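Guides > Around the House > Cleaning

How to Get Old Marker Off a White Board

January 16, 2020
By Pallavi Pal

Old marker is like a houseguest: the longer it stays, the more solvent you need.

1. Wipe with a dry cloth. Feel briefly hopeful.
2. Trace over the line with a fresh dry-erase marker and wipe while it's wet.
3. Still there? Dab on rubbing alcohol and wait 5 minutes. 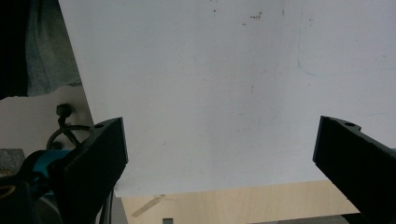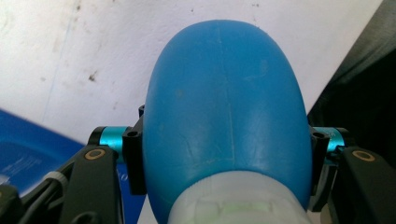 First picture: smudges, specks and a faint blue line. Second: blue plastic, with scuffs of its own.

4. Rinse with plain water and dry well.
5. Repeat in October, when someone grabs the permanent marker again.

Skip the steel wool. My first board did not survive it.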